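Category: Checklists > Teleop cells
Last updated 2023-12-04

Pranari bench 2, pre-session check, two-arm handover demo

1. E-stop, both sides. OK. Left button sticky, Ledoleck to send a new one.
2. Speed cap 50 in teleop mode. OK, was set to 400 after the October update, put back.
3. Cable on right forearm. Clear of the joint. Re-clip before evry shift.
4. Grippers meet over the blue piece, check for finger contact. Watch this one, operator closes too fast. Slow down near the middle.
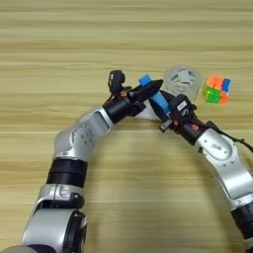 5. Table items. Cup and puzzle cube stay behind the grippers, dont move them between demos.
6. Leader handles zeroed. NOT done, redo before recording.

Hold until 6 is signed.

2 comments | 0 shares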